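Winov Street Labelling Set: good practice notes
23 Jun 2018
By Erlinda Espiritu

Welcome, and thank you for taking an interest in our labels! The set holds 544 driving stills for testing automated driving software, and these notes cover the rules Kidus Shiferaw and I settled on – after a good deal of tea.

1. Mark painted lane dashes one by one, and carry on into the distance for as long as you can still make them out. 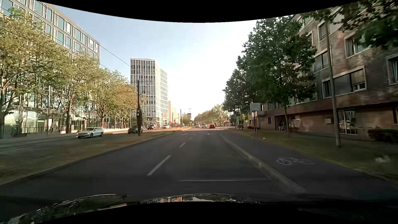

2. Bicycle lanes get a class of their own. Please don't fold them into the driving lane, even where the paint has worn.

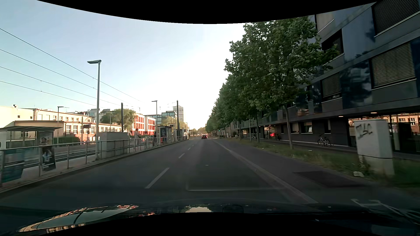

Bicycle symbol on the lane, lower right.

3. Signals are labelled by colour and, where there's an arrow, by its direction as well. Glare is never labelled as a light, however convincing the colour may be, so take your time when the sun is low.
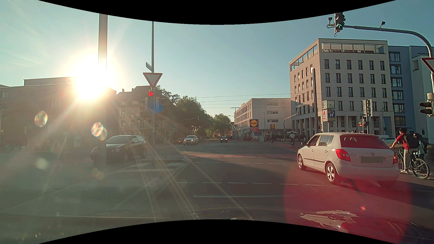

If two labellers disagree, keep both labels and send them to Kidus, who will happily talk it through with you. Number plates must stay blanked in anything you share onward. The Layug viewer opens all the label files, though it can be a little slow past 400.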